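Gokel 핸드헬드 그리퍼 교체용 핑거 패드 세트

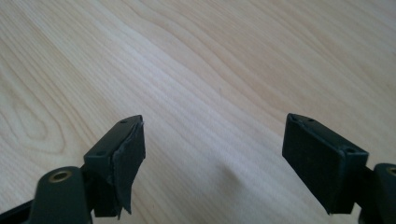

Gokel 핸드헬드 그리퍼용 교체 패드는 좌우 한 쌍 단위로 공급합니다. 핑거 본체와 링키지는 그대로 두고 안쪽 파지면의 고무 패드만 교체하는 소모품입니다. 현재 Eritz와 Pretetow 두 종류를 취급하며, 두 제품은 외형 치수가 같아 동일한 핑거에 장착할 수 있습니다.

모델 선택

Eritz: 표면이 매끄러운 연질 패드. 얇은 플라스틱 용기, 포장재, 천 종류를 집는 작업에 적합합니다. 마찰력이 높은 대신 모서리 마모가 빠릅니다.
Pretetow: 미세 요철이 있는 경질 패드. 금속 공구와 목재 블록처럼 무게가 있는 물체용입니다. 비닐류에서는 미끄러짐이 늘어납니다.

비교 시험

두 패드를 같은 핑거에 번갈아 장착하고 개폐 반복 시험을 했습니다. 대상물은 금속 원통과 비닐 포장 블록이며, 매회 수동으로 닫고 들어 올린 뒤 내려놓는 순서입니다. 패드 가장자리가 핑거에서 들리기 시작한 시점을 수명 종료로 기록했습니다.

Eritz, 금속 원통: 646회
Pretetow, 금속 원통: 658회
Eritz, 비닐 포장 블록: 수명 종료 없이 시험 완료
Pretetow, 비닐 포장 블록: 154회째 첫 미끄러짐, 들뜸 없음

금속 원통에서 두 모델의 수명 차이는 작습니다. 선택 기준은 수명보다 대상물의 표면 재질로 잡는 편이 맞습니다. 접착층은 두 모델이 동일하며, 박리는 모두 패드 위쪽 모서리에서 시작되었습니다. 비스듬히 집는 동작이 많은 작업에서는 위 수치보다 수명이 짧아질 수 있습니다.

교체 시기

다음 중 하나라도 해당하면 사용을 중지하고 교체하십시오.

패드 일부가 핑거 면에서 떨어져 늘어진 경우
가장자리가 찢어졌거나 바깥으로 말린 경우
표면에 주름이 생겨 눌러도 펴지지 않는 경우

한쪽만 손상되었더라도 양쪽을 함께 교체합니다. 새 패드와 사용한 패드를 섞으면 좌우 마찰력이 달라져 닫을 때 물체가 한쪽으로 돌아갑니다. 손목 카메라로 파지 영상을 기록하는 경우에는 늘어진 패드가 화면 안에서 대상물 윤곽을 가릴 수 있으므로 기록 시작 전에 양쪽 파지면을 확인하십시오. 순간접착제로 다시 붙인 패드는 접착부가 굳어 파지면이 고르지 않게 되므로 권장하지 않습니다.

장착 방법

1. 그리퍼를 완전히 벌리고 기존 패드를 아래쪽부터 천천히 벗깁니다.
2. 핑거 면에 남은 접착제를 이소프로필 알코올로 닦고 말립니다.
3. 새 패드의 이형지를 절반만 벗겨 위쪽 모서리를 먼저 맞춥니다.
4. 나머지 이형지를 제거하면서 아래로 눌러 붙입니다.
5. 그리퍼를 닫은 상태로 8시간 둡니다.

링키지 부싱에는 알코올이 닿지 않게 하십시오. 부싱 유격 점검은 패드 교체와 별도 항목이며 Gokel 정비 안내서를 따릅니다.

호환 및 주문

Gokel 표준 핑거 전용입니다. Pētersons 어댑터를 쓰는 로봇 팔 장착형은 핑거가 표준형일 때만 호환됩니다. 폭이 좁은 핑거에는 패드를 잘라서 사용하지 마십시오. 절단면에서 박리가 빨라집니다.

구성품: 패드 한 쌍, 알코올 솜, 장착 안내지
보관: 직사광선을 피해 이형지를 붙인 상태로 평평하게 보관
반품: 이형지를 벗기지 않은 제품에 한해 가능

주문 시 모델명과 핑거 규격을 함께 기재해 주십시오.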